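Room Acoustics for Non-Specialists
Handout 4: Reverberation time and surface absorption

Revised Dec 19, 2025. Replaces the November version, in which the units of the Sabine constant were missing.

1. Definition

Reverberation time is the time taken for the sound level in a room to fall by 60 decibels after the source stops. It is written T and given in seconds. In practice the full fall is seldom measured, as background noise hides the lower part of the curve. A shorter stretch of the decay is measured and the slope is extended.

2. The Sabine equation

T = 0.161 V / A

V is the room volume in cubic metres. A is the total absorption in square metres, found by multiplying the area of each surface by its absorption coefficient and adding the results. The constant 0.161 has units of seconds per metre and applies near normal room temperature.

The coefficient runs from zero (all sound returned) to one (none returned, as with an open window). It changes with frequency. Tables normally give values by octave band, and a single quoted figure should be treated with care.

3. Assumptions

The equation assumes a diffuse field: sound arrives at any point equally from all directions, and absorption is spread evenly over the surfaces. A room with a carpet, a soft ceiling and bare parallel walls breaks the second assumption. Sound travelling between the walls dies away slowly while the rest has gone, and the decay curve shows two slopes. The calculated T is then too short.

4. Worked case: the hall at Fliston

Volume 1,515 cubic metres. Target T of 2 seconds at 500 Hz, unoccupied.

A = 0.161 x 1,515 / 2 = 122 square metres (to the nearest whole number)

The Vitley survey sheet gives the area of every surface. Work out the existing absorption first, then subtract it from 122 to find what must be added. Do not include the audience - occupied values are dealt with in Handout 5.

5. Small rooms and furnishings

Painted plaster and varnished timber both return most of the sound at speech frequencies. Fabric and other fibrous materials absorb well at high frequencies and poorly at low ones, unless they are thick or set away from the wall. Small loose objects add little to A. They can scatter sound when their size is comparable with the wavelength, which at 500 Hz is nearly 0.7 metres.

Wall, tabletop and small items:
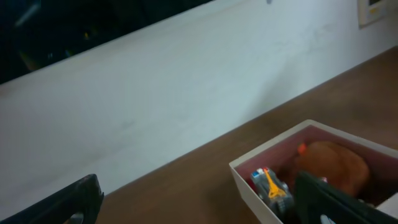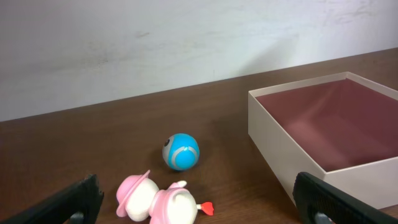
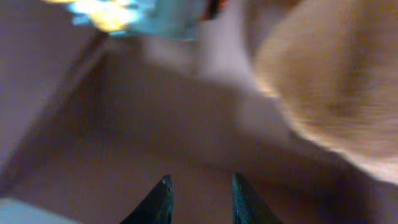
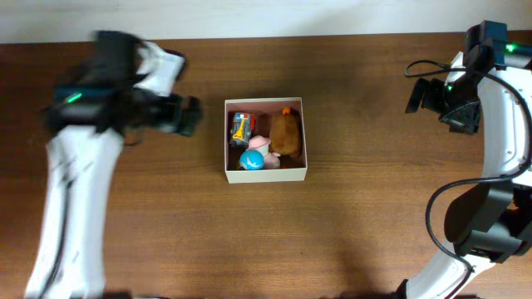
Noreen Cheema asked whether the Sabine result can be trusted at all in a room this size, given that the field below 200 Hz is controlled by a few separate modes, and suggested that the low bands be left out of the coursework table.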